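4.2 Finger pad comparison

We compared two finger sets on the hand-held gripper. The Gemberg set uses curved fingers on a pivoted linkage with textured pads; the Ellgate set uses straight fingers with smooth pads of the same width. The wrist-mounted camera, its fisheye lens and the recording rate were left unchanged between conditions. Each finger set was used by the same 5 operators, who worked in home kitchens with the objects already present there. After removal of recordings with tracking loss, 3,837 grasps remained for analysis.

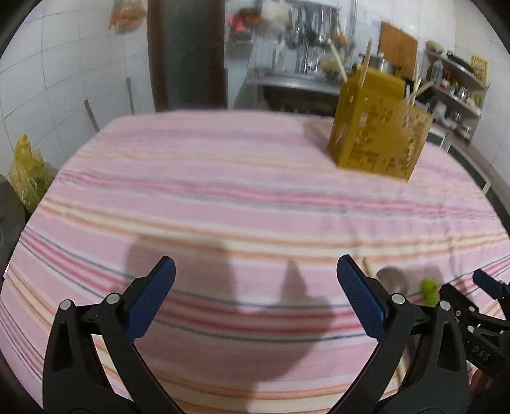
Figure 2. Wrist camera view with the curved fingers open over the table. Wooden sticks and a metal spoon are among the items on and above the cloth.

Thin objects lying flat were the main source of difference. With the smooth pads, operators tended to close on a stick or spoon handle, lose it during the lift, and approach again from a steeper angle. The textured pads needed fewer second attempts, although they dragged on cloth when the tips were pressed down before closing. Michalis Vasilakis labeled all slips by hand, and Chrysanthi Dimitriou relabeled 20 recordings from each condition as a check.

Patterned tablecloths and cast shadows also affected the pad segmentation used to estimate finger opening. We therefore took opening width from the linkage encoder in all results below and used the image estimate only to align the two data streams in time.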